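Quick kitchen tips, 1/17/21

Wire racks and cup caddies

Wash before you load it, not after. Warm water, drop of dish soap, old toothbrush for the corners where the wires cross. Dry right away with a towel. Air drying leaves spots on anything shiny, and gold shows every one.

No steel wool. No scouring powder. Learned that on my first one, finish came off in 20 minutes.

Heavy mugs at the bottom or middle, never all on one side. Wobbly? Put it on a flat counter and press the corners, then bend the low foot down a litle at a time.

Felt dots under the feet if your top scratches. Change them every August or when they get gritty.
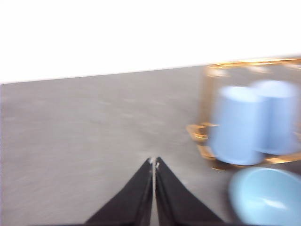 Gray speckled tops hide crumbs, so wipe even when it looks clean. Damp cloth first, then dry one. Lift the rack, dont drag it.

Coffee rings: baking soda paste, leave 14 minutes, wipe off. Test a corner first.

More on drawers next time, still sorting mine.

Radosław Zieliński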